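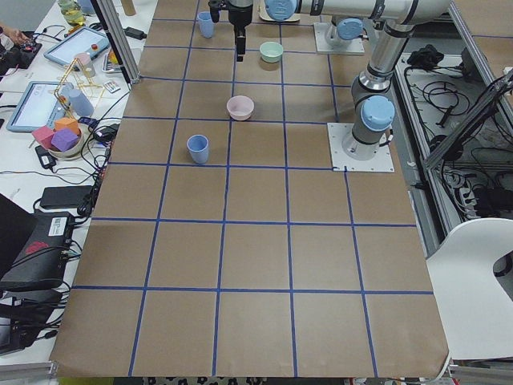
第 79 页

第四章 分格桌面的铺设与餐具摆放

4.1 适用范围

本章适用于 Ditstead 公司 Mavari 系列餐具在分格桌面上的铺纸、贴线、摆放及收回。Jadthorpe 工作室的各张大桌均按本章执行。桌面尺寸不同者，格子数量可作相应调整，但全桌格子应大致均匀。餐具的入库检验见第三章，本章不再重复。

4.2 所需物品

棕色牛皮纸一卷，宽度以能盖过桌面并垂下近侧桌沿为宜。
蓝色胶带一卷。同一张桌面应使用同一卷胶带，中途不得换用深浅不同的颜色。
直尺、铅笔、美工刀、干软布。
Mavari 系列餐具：浅蓝色塑料杯、浅粉色碗、薄荷绿色碗、薄荷绿色浅盘。
摆放记录单（表 1,541），由物料管理员 Samira Jaber 处领取。

4.3 铺纸

1. 用干软布擦净桌面。桌面有水渍的，应待其完全干透后再铺纸。
2. 由远侧桌沿起铺，将牛皮纸向近侧展开，用手掌自中间向两边抚平。
3. 近侧留出余量，使纸面顺桌沿自然垂下。余量不得拖到地面。
4. 桌上有固定底板或立柱的，在纸上按其外缘裁口。裁口应贴合，不得有翘起的纸角。
5. 检查纸面有无鼓包及折痕。折痕位于拟摆放餐具的区域时，须重新铺纸。

注意：裁纸应在另外的垫板上进行，刀口不得直接对着桌面。

4.4 贴线

1. 以铅笔在纸的四边轻轻标出等分点，连点时不必画满整条线。
2. 先贴横线，后贴竖线。胶带应一次拉直，贴下之后不再挪动。
3. 横竖线相交处直接叠压，不得剪断。
4. 近侧垂下的部分，胶带随纸一同延伸。此处格子看上去较宽，属正常现象，无需修正。
5. 全部贴完后，用直尺背面沿线压一遍。

格线仅用于标示位置。胶带起翘或断裂时，应整条揭下重贴，不得局部补贴。每卷牛皮纸可裁用的次数有限，Jadthorpe 工作室每年一月统一领用，上一年度共耗用 100 多张，各桌应节约使用。

4.5 摆放餐具

1. 取出餐具，检查有无裂口、变形及残留标签。不合格者单独存放，交 Mpho Mtshali 处理。
2. 杯、碗一律口朝上放置。浅盘平放，盘底应完全贴住纸面。
3. 先放碗和浅盘，再放杯。浅蓝色杯形状相同，可互换使用，记录时以所在格子区分。
4. 餐具可以放在格子之内，也可以压在格线上。压线放置的，须在记录单的“压线”一栏注明是横线、竖线，还是交点附近。
5. 餐具之间应留有间隙，杯沿与碗沿不得相碰。
6. 桌面以外的杯、碗及其他日常用品，不计入本次摆放，亦不得与 Mavari 系列餐具混放。 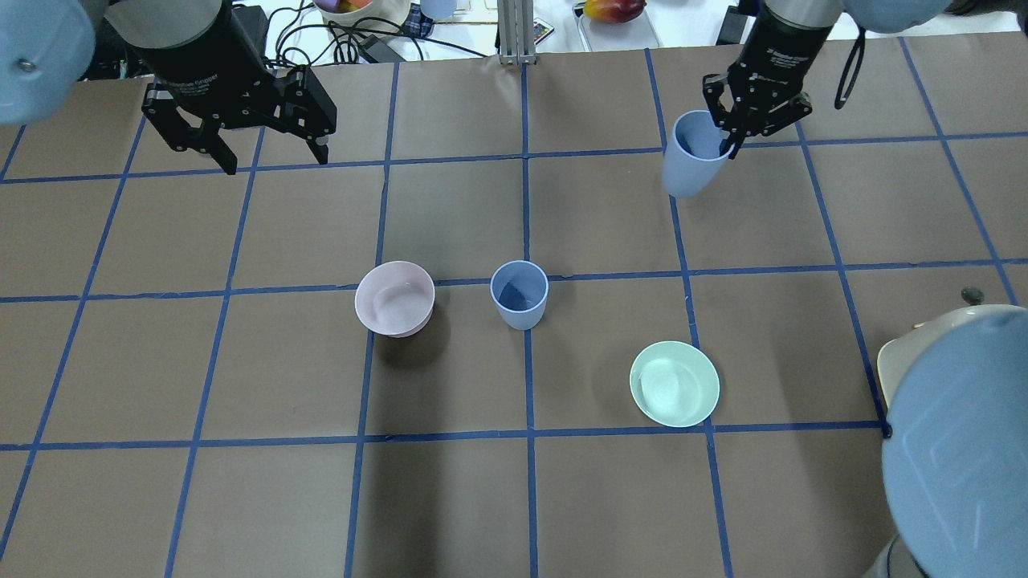 图 4-2 浅粉色碗与浅蓝色杯压横线放置，薄荷绿色浅盘放于格内

浅粉色碗碗沿较厚，在灯光下会在纸面上留下阴影。判断碗是否压线时，应以碗底位置为准，不得以阴影边缘为准。浅盘的盘沿较低，从侧面不易看清，应自上方查看。

注意：杯体较轻，桌面受到碰撞时容易移位。发现杯子偏离原位的，应先按实际位置改写记录，再决定是否放回。

4.6 填写记录单

1. 记录单上的格子以远侧左上角为起点，横向用字母、纵向用数字标注。
2. 每件餐具填写一行，内容依次为品名、颜色、格子编号、是否压线。
3. 同色不同形的餐具须写明品名。薄荷绿色碗与薄荷绿色浅盘尤其容易写混，不得仅写“绿色”。
4. 每次摆放由 2 人核对，一人读单，一人看桌。核对人签名后，记录单方为有效。
5. 记录有误时，在原处画一横线，于旁边改写并签名，不得涂黑。

填写示例：
浅粉色碗，C4，压横线。核对：Rizwan Munshi、Nhàn Quách。
薄荷绿色浅盘，E5，不压线。核对：同上。

4.7 收回与清洁

1. 按先杯后碗盘的次序收回。收回时应垂直提起，不得在纸面上拖动。
2. 餐具用温水及中性清洁剂清洗，不得使用钢丝球或含磨料的清洁用品。
3. 晾干后按颜色分层放入 Đào 储物箱。杯子可以套叠，套叠过紧时不得强行拧开，可在温水中静置片刻后分离。
4. 牛皮纸表面如仅有浮尘，用干软布轻拭即可继续使用。纸面有油渍、水渍或破口的，应连同胶带一并更换。
5. 更换下来的牛皮纸，揭去胶带后投入废纸箱。

警告：塑料杯不得盛装沸水，不得放入烤箱，亦不得靠近明火。

4.8 常见情况的处理

胶带贴不牢：检查纸面是否受潮。受潮的牛皮纸应停止使用。
格线歪斜：偏差不影响辨认格子编号的，可以保留，并在记录单备注栏说明；影响辨认的，须整条重贴。
杯子放置不稳：检查杯底下方是否有胶带叠压形成的凸起。必要时将杯子移至相邻格内，并更新记录。
记录与桌面不符：暂停后续摆放，由原核对人重新核对。原核对人不在场的，报 Shadi Abou Jaoude 指定他人办理。

餐具的补充订购及备件编号，见第五章。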